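Stirkeck H16 hanging scale: review after one season of household use

6 August 2020 would be the usual way to date this page, but the firmware log stamps it as August 6, 2020, and that is the date on which the last set of readings was taken. The scale was bought in February at the full retail price from the Ruvska web shop. It has been used since then for shopping, garden produce, parcels and suitcases. The review deals with accuracy, handling, power and the paper manual, in that order.

What it is

The H16 is a hanging scale with a single load cell, a steel hook and a folding handle. Rated capacity is 16 kg. The display is a reflective LCD with a backlight that comes on with any key press and goes off again after a short delay. There are three keys: power and tare, unit, and hold. The unit key steps through kilograms, grams, pounds and ounces, and the scale remembers the last choice when it is switched off. Plenty of cheaper scales forget it and start in pounds.

The body weighs 267 g with batteries fitted. For a scale of this capacity that is heavy. Most of the weight is in the hook and the swivel above it, both of which are thicker than the rated load would seem to demand. The handle folds flat against the back and clicks into place in both positions. The click has become softer since February but the handle still stays where it is put.

Two accessories are supplied. One is a short webbing strap with a sewn loop at each end, meant for suitcases. The other is a drawstring pouch, too small to take the scale with the strap attached, so the strap lives in a drawer.

Hanging the load

A hanging scale measures correctly only when the load hangs freely and the force runs straight down through the hook. Plastic carrier bags are the commonest household load and also the most awkward. Both handles must go over the hook together and sit in the bottom of the curve. If one handle rides up on the slope of the hook, the bag turns slowly and the reading drifts upwards and downwards with it. The H16 copes with a moderate amount of turning because the swivel is free, but it will not settle on a value until the turning has nearly stopped.
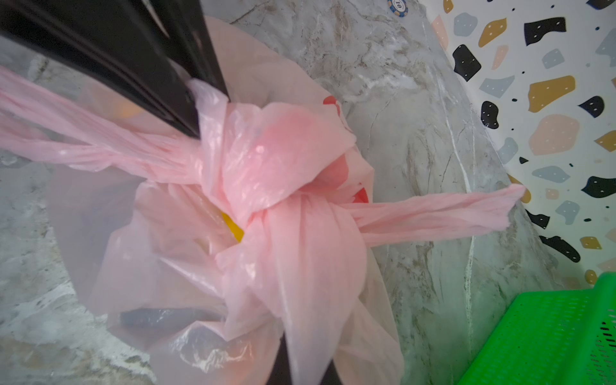 Thin bags stretch under load, and the stretch goes on for a few seconds after lifting. On the H16 this shows as a last digit that creeps. The hold function waits until the reading has been steady for a short period and then freezes it, with a beep. With a rigid load such as a bucket the beep comes almost at once. With a stretchy bag of potatoes it may take long enough for the arm to tire, at which point the hand shakes and the wait begins again. Resting the elbow on a worktop cures it.

A knotted bag can be weighed by passing the hook under the knot. The hook opening is wide enough for this and the tip is rounded, so film is seldom torn. The tip of the older Vitari scale that the H16 replaced was a plain cut end, and it went through a good many bags.

Accuracy

The main check was made with a 200 g brass weight of known class, hung from the hook on a loop of thread that had been tared off. The H16 showed the nominal value on every attempt but one, and on that attempt it was out by a single step of the display. The check was repeated at the end of the test with the same outcome.

A light weight says little about the rest of the range. For a mid-range figure a sealed tin of paint was weighed on a balance and came to 1197 g. The H16 gave the same value when the tin was raised slowly, and a value two grams higher when it was raised briskly and the hold function was allowed to act early. The lesson is to lift slowly. The manual does say so, on a page devoted mainly to battery disposal.

Near full capacity there was no reference weight available, so a comparison was made with a water container filled to a marked line. Agreement was good enough for airline baggage. No stronger claim can be made from that method. The overload warning came on a little above the rated figure and cleared normally once the load was taken off.

Zero drift is small. Left switched on with an empty hook in a cool larder and then carried into a warm kitchen, the scale moved by one step and went back when it was re-tared. Left on a windowsill in full sun it moved by more, and needed to cool before it could be trusted. That is ordinary behaviour for a strain gauge with no temperature compensation, and the data sheet makes no mention of any.

Where to use it

Good light helps. The LCD has a narrow vertical viewing angle and is meant to be read from slightly above. If the scale is hung from a fixed point at head height, the digits fade when seen from below. A fixed point at chest height is better, and a stout hook on the side of a wall cabinet does the job.

Clearance is the other point. A full bag swings further than expected, and a load that brushes a wall or the front of a cupboard reads light. Allow a hand's width on all sides. Where the scale is used against a papered or painted wall, a hard-edged box will mark the surface sooner or later. Move the fixing point outwards on a bracket if the wall finish matters.
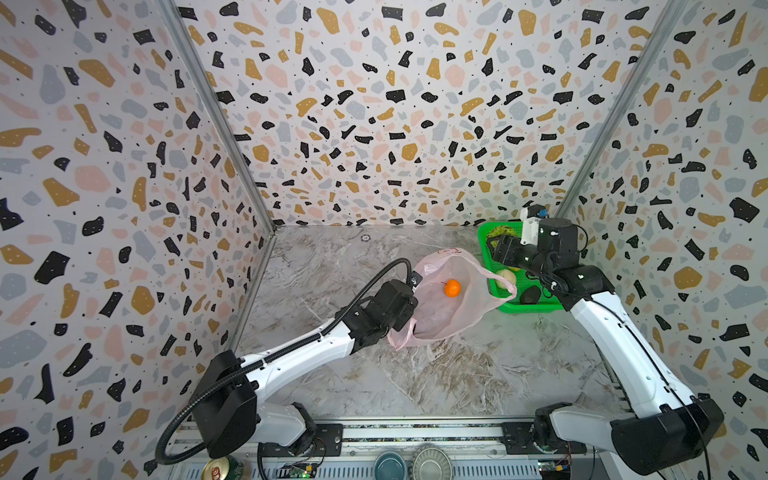 Power and electronics

The H16 takes two AAA cells under a screwed cover. The screw is a small cross-head type with a captive washer, and a screwdriver is not supplied. The first pair of cells lasted until early summer with use on most days. The second pair is still in place. The low-battery symbol appeared several days before the display began to dim, and readings taken against the brass weight during those days were unaffected.

Automatic switch-off is set too short. If a load is tared and the user then goes to fetch the next item, the scale may be off on return and the tare value lost. There is no setting to lengthen the delay. Pressing the unit key resets the timer but also changes the unit, so it has to be pressed all the way round the cycle. The better-known Sinaga bench scale handles the same situation by keeping the tare in memory for a time after switch-off, and Stirkeck would do well to copy it.

The beep cannot be silenced. It is short and high.

Reading small loads

The display step is one gram in the lower part of the range and five grams above it. The change takes place without any sign on the screen, which can be puzzling when fruit is being added to a bag piece by piece: the figures go up smoothly and then begin to jump. The change point is given in the data sheet but left out of the manual.

The bag itself usually needs no allowance. A thin carrier weighs only a few grams, and for shopping that is beneath notice. For jam making, where the sugar is matched to the fruit, tare the empty bag first and be consistent about it.

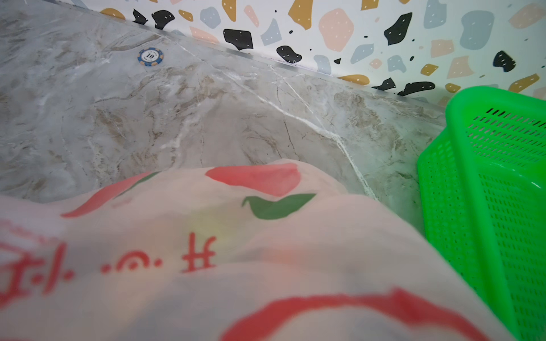
Can the H16 take the place of a kitchen scale?

For quantities above a few hundred grams it can do so, with some loss of convenience. Flour, sugar and liquids have to be put in something that will hang, and small amounts such as yeast or salt are well below what the scale resolves in any useful way. A flat scale remains the better tool for baking. The H16 is better for anything bulky, and for anything that would hide the display of a flat scale.

Cleaning

The body may be wiped with a damp cloth. There is no water resistance rating. The gap around the swivel collects soil and bits of leaf if garden produce is weighed, and a dry paintbrush clears it. Do not use oil. The swivel bearing is a plain plastic bush and runs dry by design. After fruit has been weighed, wipe the hook as well, since juice dries to a sticky film on the steel and bag handles then catch instead of sliding to the bottom of the curve.

Soft fruit is best weighed in small lots. A hanging bag draws its contents together into the lowest point, and whatever is at the bottom takes the weight of the rest. Firm fruit comes to no harm. 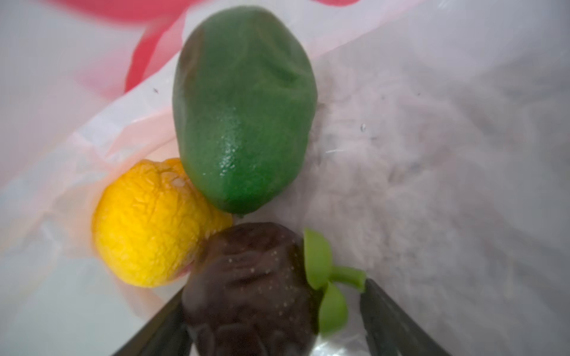 The manual

It is a single folded sheet in six languages. The English text is correct and short. The calibration procedure is not included, and the support desk's reply to an email was that calibration is done at the factory only. Holding down power and unit together does bring up a screen that looks like a calibration prompt. It was left alone.

Points in favour
Accurate at the loads that could be properly checked.
Free swivel and a well-shaped hook.
Remembers the chosen unit.
Early battery warning.

Points against
Short switch-off delay with loss of tare.
Unmarked change of display step.
Narrow viewing angle from below.
Pouch too small for scale and strap together.

Rating

Four out of five. One point is taken off for the switch-off delay, which spoils an otherwise sound instrument for weighing several items in a row. Owners of a working Vitari have little reason to change unless the hook is tearing bags. The strap is sold separately by Ruvska as a spare and fits both models.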